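Imprimir | Enviar por e-mail

CONVOCATORIA ABIERTA: tablones de barrio, segunda vuelta
Publicado el 02/01/2020

Buscamos participantes para Pullix, el proyecto de Statura sobre avisos en papel y vida de escalera. Gente de cualquier edad a partir de 16, con o sin experiencia. Plazo corto, leed hasta el final antes de escribir por favor.

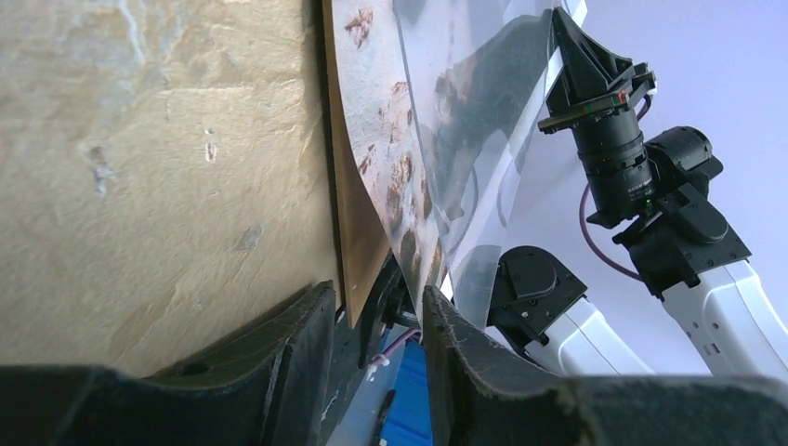
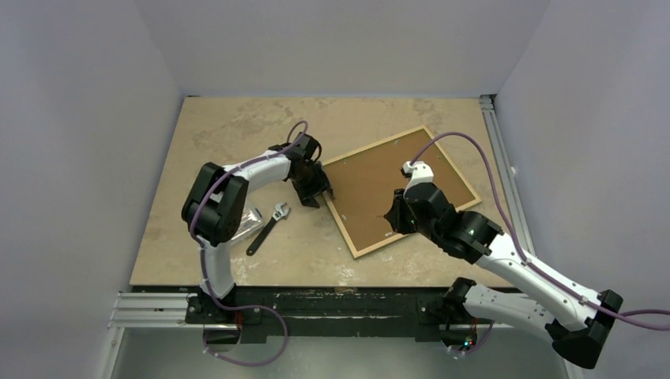
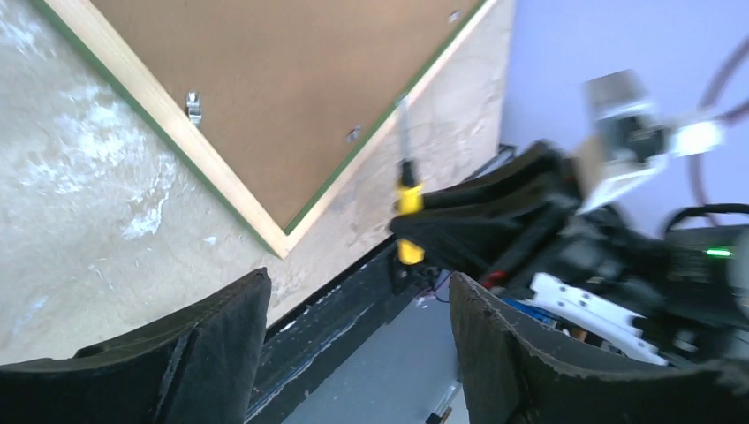
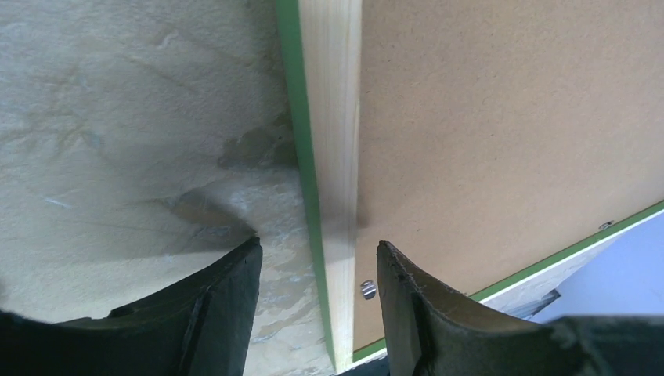
Qué es esto. Durante la primera vuelta, en diciembre, recogimos 506 avisos: gatos perdidos, clases de solfeo, plazas de garaje, una nevera que se regalaba tres veces con tres teléfonos distintos. Material buenísimo y muy desordenado. Ahora toca volver a los portales, completar lo que falta y sobre todo hablar con quien escribe los carteles y con quien los lee. El resultado será un cuaderno impreso (tirada de 2000 ejemplares, reparto gratuito en el barrio) y una exposición pequeña en la sala Lü.

A quién buscamos:

- Recolectores. Recorrer un par de calles asignadas, copiar los avisos a mano o con el móvil, apuntar portal y día. Siempre con permiso de la finca. No se arranca nada, nunca, ni aunque esté caducado.
- Entrevistadores. Conversaciones cortas, grabadas solo si la persona firma la hoja. Viene bien tener paciencia y buen oído. Si hablas árabe, wolof o rumano dilo en la primera línea del correo, nos hace mucha falta.
- Transcripción. Desde casa. Ortografía original respetada, con sus faltas y sus mayúsculas raras.
- Una persona para maquetación. Este puesto va aparte: pago de 700 euros por el encargo completo, factura o contrato, lo vemos. Hay que enseñar algún trabajo previo con mucho texto.

Para el resto de perfiles hay una compensación de 400 euros al terminar, transporte incluido. No es un sueldo y no queremos venderlo como tal. Quien no pueda acabar cobra la parte echa, avisando con tiempo.

Dedicación: dos tardes por semana, a elegir. Las calles de la parte alta se hacen por la mañana porque luego cierran las porterías. Habrá una reunión inicial obligatoria en el local de Skukeck (entrada por el patio, el timbre de la calle no funciona) y otra a mitad de proyecto. Dura un par de horas, hay café.

Requisitos, pocos:

- Vivir en el barrio o venir a menudo.
- Poder subir escaleras, o decirnos que no y te asignamos portales con ascensor o trabajo de mesa.
- Menores de 18: autorización firmada. Sin la hoja no se puede empezar, el seguro no cubre.

No pedimos título ni carta de recomendacion. Tampoco currículum, salvo maquetación.

Cómo apuntarse. Un correo con el asunto "Tablones" y dentro: nombre, edad, perfil que te interesa, qué tardes tienes libres y un aviso que recuerdes haber leído en un portal. Lo último va en serio, lo leemos todo y ayuda a repartir las zonas. También se puede dejar en papel en el buzón de Skukeck, letra clara.

Contestamos a todo el mundo, aunque sea que no. Si en dos semanas no tienes respuesta mira en el correo no deseado, en la primera vuelta se nos perdió más de uno así.

Dudas que ya nos han llegado: sí, pueden apuntarse dos amigos juntos y hacer la misma calle, pero cada uno con su solicitud. Sí, vale haber participado en diciembre, aunque damos prioridad a gente nueva. No, los teléfonos de los avisos no se publican, se tapan todos antes de imprimir. Las fotos de portales sin vecinos dentro, por favor.

Falta confirmar el horario de la sala Lü para el montaje. En cuanto lo sepamos se manda a los seleccionados junto con el reparto de calles y la hoja de permisos para las fincas.

Contacto: buzón de Skukeck o formulario de la web, apartado Pullix | © Statura 2020 | Volver arriba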